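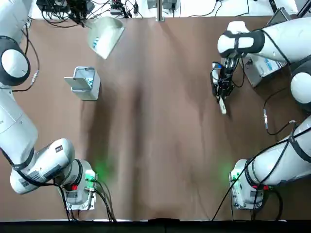

Our project report was supposed to be about sorting accuracy. Most of it is now about why the right arm let go of things, and why I don't believe the explanation our group first wrote down. The fault showed up in up to 5 percent of our trials: the gripper closed, the arm lifted, and partway through the move the fingers opened with no open command in the log. With a small white stick-shaped piece held point down over the table, a release means it lands on the brown covering and rolls. Over the open container to the left it could pass for a good placement, and I suspect a few of our early "successes" were exactly that.

## What we blamed first

Hemi Tuhiwai's theory was the Drolovov control script. He rewrote the timing section and ran 186 trials on Monday with no drops. The group wanted to call it fixed. I did not, for a dull reason: those runs all used the short path, and the arm barely turned at the upper joint. Onyekachi Nwosu repeated the test on the long path and the fault came back before lunch.

## What we think now

Gripper supply voltage dipped just before every release we managed to log. Onyekachi could also bring on a dip by hand, by flexing the cable near its connector with the arm held still. That points to a bad connection. It doesn't prove one – we have not cut the cable open, and the spare from Trodbridge hasn't arrived.

Total trials: 1,077. Trials with voltage logging switched on: 391. Every claim in this section rests on the smaller number, and the earlier draft hid that.

## Safety

The status lights stayed green through every release. Our lab sheet says green means safe to reach in, and Gilberto Villanueva had his hand under the gripper for one of them. The piece was light and he wasn't hurt. I still think the sheet is wrong. Green tells you the base has power and no error it knows about.

We now hit the stop before reaching in, whatever the light says. Elspeth Munro asked whether a software check could replace that step. I'd want to see it catch a voltage dip first, and at the moment it catches none.

## Still open

- Long path with the new cable, logging on
- Left arm, same flex test (not done)
- Recount of the early placements from video

X. Trujillo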